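Agua embotellada en la oficina: ¿de verdad la necesitamos?

Cada cierto tiempo vuelve a mi bandeja de entrada la misma propuesta: contratar un servicio de agua «premium» para la plantilla. La última es de Umora y promete mejorar la concentración por la tarde. Pedí el estudio en el que se apoya la frase. Me mandaron un folleto de cuatro páginas con una encuesta a 400 clientes de la propia empresa, a los que se preguntaba si se sentían «más despejados». Que respondieran que sí me dice poca cosa. Tampoco se les preguntó qué bebían antes ni cuánto café tomaban.

Luego está el precio. La oferta para nuestra sede sale por 2.443 euros al año, sin contar los vasos, y el contrato se renueva solo en noviembre si uno se despista. Latifa Ouali, de compras, pidió que quitaran esa cláusula y todavía espera respuesta. Mientras tanto, el grifo de la cocina da un agua perfectamente potable. Sabe un poco a cloro, sí. Una jarra en la nevera durante la noche lo arregla bastante.

Anselmo Camargo defiende la botella por comodidad, y ahí le doy parte de razón: en las visitas a clientes no siempre hay dónde rellenar. Pero para eso basta con tener unas cuantas en el armario, de las de plástico transparente de toda la vida, sin suscripción ni aplicación que nos recuerde beber. Lo de la aplicación, por cierto, va incluido en la oferta y pide acceso al calendario. No he conseguido que me expliquen para qué.

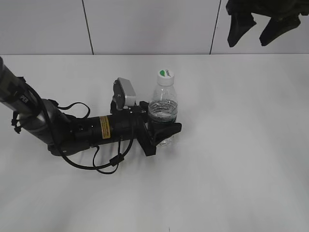
Qué hacemos de momento

No firmamos nada. Niloufar Jafarzadeh va a pedir un presupuesto para poner un filtro en el grifo de la cocina, y cuando lo tengamos lo compararemos con el de Umora. Si alguien conoce un estudio serio que no haya pagado el vendedor, que me lo pase y lo leeré con gusto.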